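So, Kleiderschrank-Thread, wie versprochen. Holt euch einen Kaffee, es wird wieder länger als geplant 🧺

1/ Es ist Mai, im Schlafzimmer steht die Luft, und ich hab mir vorgenommen, endlich die Winterklamotten gegen die Sommersachen zu tauschen. Gefaltet wird bei mir auf dem Bett. War schon immer so, einen Tisch in der Größe hab ich gar nicht.

2/ Hauptgegner bleibt das weiße Hemd mit den langen Ärmeln. Bilder dazu:

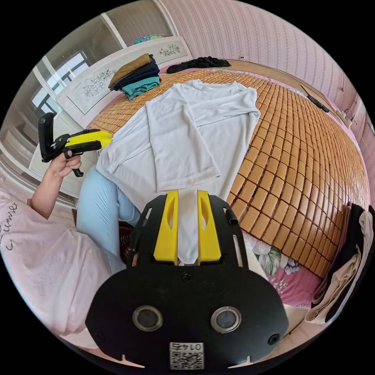
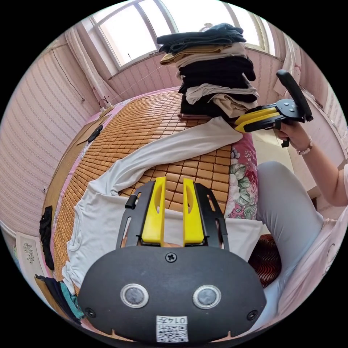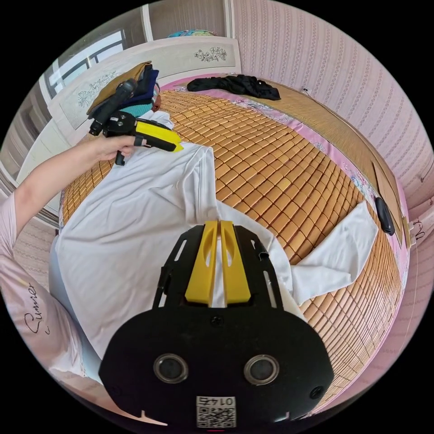
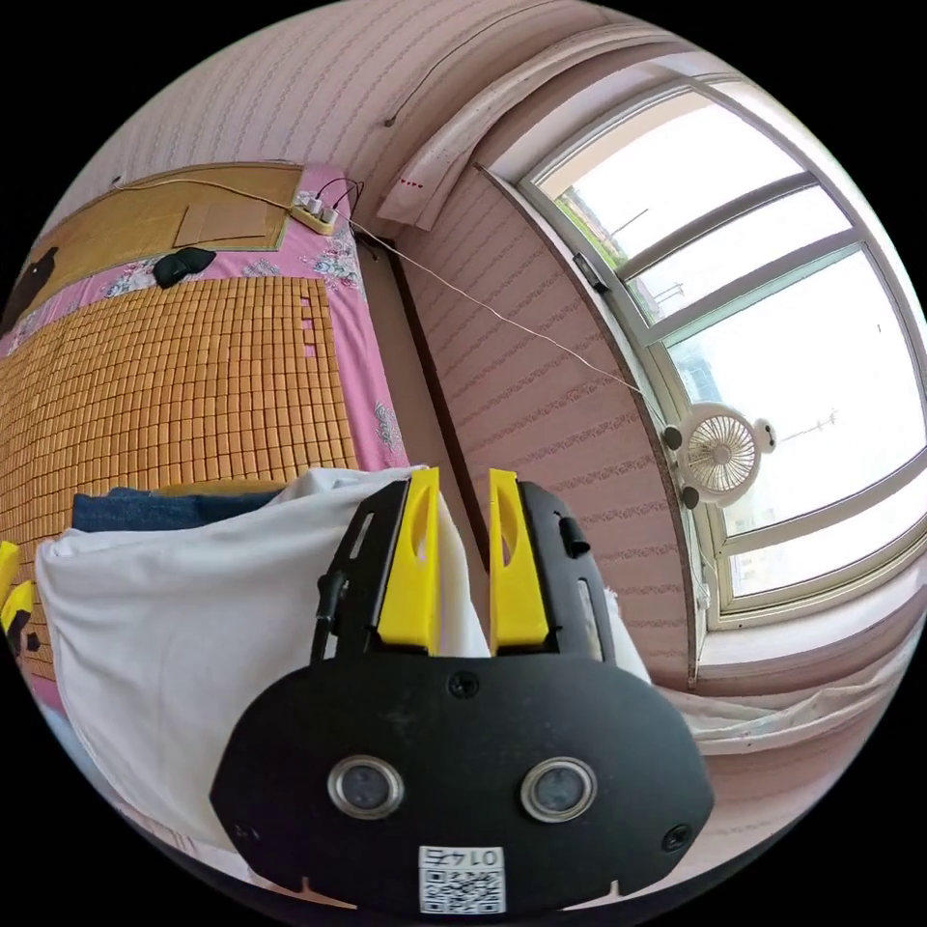
Bambusmatte auf dem Bett, weißer Stoff in allen Lebenslagen. Auf dem letzten Bild liegt noch was Blaues aus Jeansstoff obendrauf.

3/ Zum Hemd: Sieglinde Stöcker hat mir mal gezeigt, wie man das macht. Flach hinlegen, glattstreichen, einen Ärmel schräg über den Bauch, dann den zweiten, dann von unten hoch. Bei ihr sieht das aus wie frisch aus dem Laden. Bei mir wie ein Briefumschlag, auf dem jemand gesessen hat.

4/ Ich streich trotzdem jedes Mal erst die Ärmel lang aus, vor allem die Manschetten. Wenn die einmal doppelt liegen, hat man nachher genau da den Knick, und den krieg ich nur mit dem Bügeleisen wieder raus (das ich hasse!!)

5/ Weil schon zwei gefragt haben: ja, die Matte ist aus lauter kleinen Bambusplättchen. Im Sommer das Beste überhaupt, schön kühl am Rücken. Und zum Falten auch prima, der Stoff rutscht da leichter als auf dem Laken und man kann sich an den Reihen orientieren, damit der Saum gerade wird.

6/ Oben rechts fehlen ein paar Plättchen, sieht man auf dem vierten Bild, da guckt das rosa Laken durch. Hat jemand von euch sowas schon mal repariert? Ottavio Gentile meint Angelschnur. Ich bin skeptisch, aber ich hab auch keine bessere Idee.

7/ Der Stapel am Kopfende (Bild 2) ist übrigens ein reines Ablenkungsmanöver. Dunkles, Beiges, Schwarzes, wieder Beiges, alles durcheinander. Sortiert ist da gar nichts, aber gefaltet ist gefaltet, das zählt!

8/ Neue Regel seit diesem Jahr: Jeans nur noch 2x längs und dann in 3 Teile, hochkant in den Kasten. Passen 12 rein, vorher war bei acht Schluss und ich musste mich auf den Deckel knien.

9/ T-Shirts mach ich heute nicht mehr. T-Shirts sind ein eigener Thread und ein eigenes Elend.

10/ Nachtrag wegen Bettwäsche, kam gerade als Frage: Spannbettlaken knülle ich. Ich hab alle Videos gesehen, ich hab's mit den Ecken ineinander probiert, ich knülle. Wer eine Methode hat, die auch allein und mit kurzen Armen geht, bitte drunterschreiben, und zur Angelschnur auch!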